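Recording demonstrations for the tube rack task

Last updated Wed 26 March

This page covers recording by remote control with the Purkelus leader arm. Hand guiding uses the same session settings, but the wrist view is harder to keep clear of the operator's arms, so read Anoma Howlader's notes on that before mixing the two methods in one dataset.

Before the first episode

1. Home both arms and open the gripper fully. The leader handle should read open at the same time. If it lags, redo the handle calibration.
2. Start the Flekus recorder and select the wrist view. Confirm that both fingertips are in view with the gripper open.
3. Set the speed limit to 7 percent for a new operator. Raise it after the practice runs.
4. Run the clock check. Wrist video and joint positions must agree before anything is saved — a recording that fails this check can't be repaired later.

Recording an episode

Move from the home pose toward the rack in one continuous motion. Slow down before the fingers reach the height of the tubes, then square the gripper to the tube and close it with steady pressure on the handle.
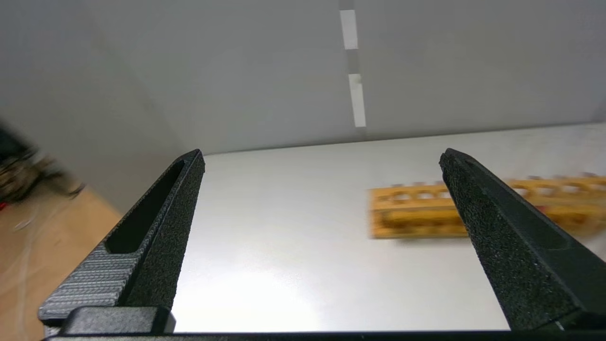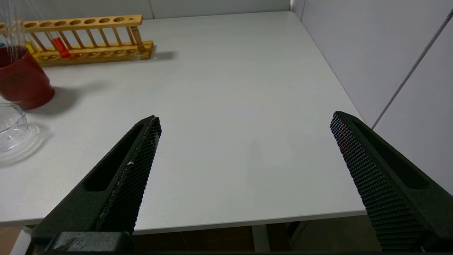
Choose the approach path by what the wrist view will show at the moment of grasp. The policy gets no other video, so an operator who steers by looking directly at the table is using information the policy won't have. Keep your eyes on the monitor. In the first view the right finger crosses in front of the rack, and from there it is difficult to judge which hole lies ahead of the tip. In the second, the row of holes and the yellow and red-orange liquids are plain to see, and a tube can be picked out by color well before the fingers arrive. Start the descent from a view of the second type. If the rack slips behind a finger, back up along the same path and turn the wrist; don't feel for the tube.

Pauses matter too. A long wait above the rack is recorded as part of the task, and the trained arm will hover in the same place. Trim pauses longer than 500 milliseconds at the start and end of an episode. Don't trim in the middle. Discard the episode and record another.

Saving and labeling

Label each episode with the tube color, the operator's initials and the result. Keep failed grasps in a separate folder — Dinesh Gounder uses them to test the failure detector. Close the recorder before switching operators, or the initials carry over.

The recorder writes to the local disk and copies to Jiltach when the session is closed.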